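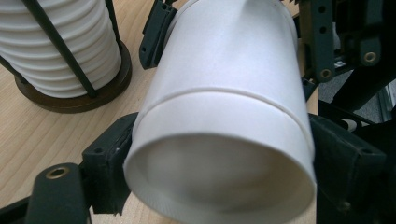
Gobelet carton blanc Belik – bord roulé, blanc mat

Réf. 446. Vendu par manchon ou par carton complet. Distribué par Nasrallah, expédié depuis l'entrepôt de Lomgate.

Le gobelet tout simple, blanc dehors, blanc cassé dedans, sans impression. Pour l'accueil, la salle de réunion, la buvette, les goûters d'école. Se tamponne, s'étiquette, s'écrit dessus au feutre (laisser sécher avant d'empiler, sinon ça marque le voisin).

Forme évasée classique. Lèvre roulée bien ronde, agréable à boire. Juste avant le bord, une petite nervure qui fait le tour du gobelet : on la sent sous les doigts, pratique pour désempiler un par un.

Conditionnement
Manchon de 69 gobelets, sous film
Carton : 2 manchons minimum, ensuite au choix
Stock actuel : jusqu'à 100 cartons disponibles en retrait à Kakstead

Utilisation
Boissons chaudes ou froides. Pas de micro-ondes, pas de lave-vaiselle. Usage unique. Pour un thé brûlant, doubler le gobelet ou prendre le manchon isolant (vendu séparément, voir accessoires).

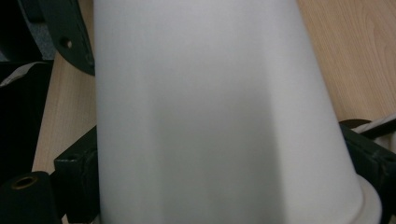 Rangement : au sec, manchon refermé, à l'endroit ou à l'envers peu importe. Éviter la réserve humide, le carton gondole et le bord perd son rond. Ne rien poser de lourd sur les piles.

Couvercles – le modèle plat Belik va dessus, le modèle bombé aussi mais faut appuyer un peu. Les anciens couvercles transparents ne vont PAS, diamètre différent. On a eu plusieurs retours là-dessus en mars, merci de vérifier la référence avant de commander.

Petites marques ou points possibles sur le papier, c'est normal sur du blanc mat, pas un motif de retour. Bord écrasé à la livraison par contre : gardez le manchon, envoyez une photo, on remplace.

Livraison et retrait
Retrait à Kakstead gratuit, commande prête le lendemain. Livraison par Nasrallah selon zone, frais affichés au panier. Manchons ouverts non repris.

Existe aussi en brun (réf. à part, délai plus long). Echantillon sur demande, précisez la couleur et si vous voulez le couvercle avec.

Fiche mise à jour le samedi 2 mai 2026.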